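Do You Really Need 10,000 Steps a Day?

By Arif Liyanage

Somebody in your family has probably said it. "I've only done 6,000 today, I'd better walk round the block." They say it as if a doctor had told them to, or as if something bad happens to your legs at 9,999.

So where does the number come from? When a grown-up tells you a very round number, it is a good idea to ask. Bodies are messy things. It would be odd if they all needed exactly the same amount of walking, and odder still if that amount ended in four noughts.

A number from an advert

In the 1960s a company in Japan began selling a pedometer, a small gadget you clip to your belt that counts your steps. Its name meant "10,000 steps meter". It was a good name. It was easy to remember and it sounded like a challenge.

What it didn't have was a big pile of tests showing that 10,000 was the right number. People liked it, walking clubs used it, and it spread. Years later it was built into phones and watches all over the world, and by then hardly anyone asked about it.

Does that mean walking is a waste of time? No. Scientists have studied walking a lot since then, and people who move more do tend to be healthier than people who hardly move. But for many adults the benefits show up well before 10,000. Most of these studies looked at adults too, many of them quite old. You are not a small old person. Children are usually advised to be active for an average of an hour a day, and that can be swimming, climbing or chasing your cousin. Try counting the steps in a swimming lesson!

What is a step, anyway?

You might think a step counter watches your feet. It can't. If it is on your wrist, it doesn't know you have feet.

Inside is a tiny part called an accelerometer (say it: ak-sel-er-OM-it-er). It notices when it speeds up, slows down or changes direction. When you walk, your arm swings in a steady pattern, and the counter looks for that pattern. Each time it finds a bit that looks right, it adds one.

You can probably see the problem. Plenty of things make your arm swing, and not all of them are walking. Brushing your teeth might do it. So might clapping, or stirring a cake. And if you push a trolley or a pram, your hands stay nearly still while your legs do all the work, so real steps can go missing.

I tried this myself at home in Malley. I walked 300 steps along the canal path, counting out loud, which got me some looks. My counter said 16 fewer. Then I sat on the sofa and shook my arm for a bit while the kettle boiled, and it gave me 30 steps for going nowhere.

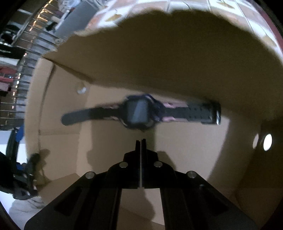 One try by one person doesn't prove much, of course. Perhaps I lost count when the dog ran past. Perhaps I swing my arms strangely. That's why scientists test lots of people, more than once, and write down the results they don't like as well as the ones they do.

Test it yourself

Borrow a step counter, or a phone that has one. Ask first.

Write down the number on it. Walk 100 steps, counting each one, then write down the new number. Take the first away from the second. Is the answer 100?

Do it again with your hands in your pockets. Then again carrying a big book in both arms. Before each go, write down what you think will happen. If you guess afterwards, it's very easy to fool yourself.

If your answers come out different every time, don't throw them away. Find out how different. A counter that is always five short is more useful than one that is right on Monday and miles out the next day.

Questions for the next round number

Eight glasses of water a day. Chewing your food 32 times. When you hear one of these, try asking: who said it first? Were they selling something? Who was it tested on, and were any of them my age?

Sometimes the number will turn out to be a decent one. You'll still want to have asked.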